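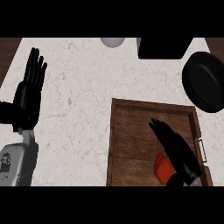
3.2 Seating and wait times

Dinner service only, 14 restaurants in the Hustville center, all visited in September. Wait was logged from the door to the first menu. Parties of one or two were seated fastest, bar seats first — larger groups waited longer at every site but Gulyás, where tables are booked ahead.

Total parties logged: 1,180. Of these 985 stayed and ate, the rest left before being seated (see Figure 2). Longest wait 47 minutes, at Vivutley, after 8 pm. Hegyi and Forsyth report a simliar pattern for Hornov, though with lunch included, so the two sets are not directly comparable.

Figure 2. Parties seated and parties lost, by hour of arrival. Takeout orders left out.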